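4.2 Where the demonstrations come from

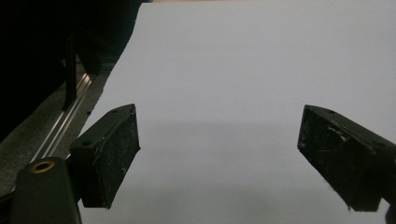 Much of the recent optimism about hand-held collection rests on a claim of equivalence: a person closing a gripper by hand is supposed to produce data as useful as a person driving the arm remotely, and to produce it faster. We believed the second half of that claim going in. We are less sure of the first half than we were in April, when collection began.

We gathered 491 demonstrations with the hand-held gripper at the Davuslow site and 397 by remote control at Skerkow. Both sets used the same instructions to operators and the same rules for throwing a run away. Figure 3 shows the hand-held gripper over a pale, nearly featureless sheet, with the gap between the fingers open. Views like this one are harder to learn from than they look. The surface between the fingertips carries very little texture, and a policy that has to judge height from it is left with shading and whatever happens to lie along the border of the view.

Figure 3. Hand-held gripper over a pale sheet. The fingers are black and visibly scuffed.

The scuffing matters more than we first assumed. Earlier reports, including our own on the Mollah tasks, treat the fingers as a fixed part of the image. They are fixed only in shape. Scratches and dust change how the inner faces look, and a network trained on worn fingers may lean on marks that a fresh pair will not have. We did not control for wear. Neither, as far as we can tell from their written methods, did the groups whose results we set out to repeat.

A second problem is speed. Operators holding the gripper moved at the pace of a human wrist, and the arm could not always follow. The Fledovow pipeline handles this by stretching each path in time until the joint limits are met. That keeps the shape of the motion and discards its timing, so a quick sideways push becomes a slow one. For placing an object this is probably harmless. For sliding one it may not be, and we would not call the stretched path a demonstration of the same skill.

Remote control has the opposite fault. Every recorded motion is one the arm can make, but operators paused often, and about 30 of the runs contain long stretches with no motion at all. We trimmed these by hand. The trimming was done by 4 people who did not always agree on where a pause ended, and we have no measure of how much their choices affected training.

We therefore report the two sets separately in Section 5 and do not pool them.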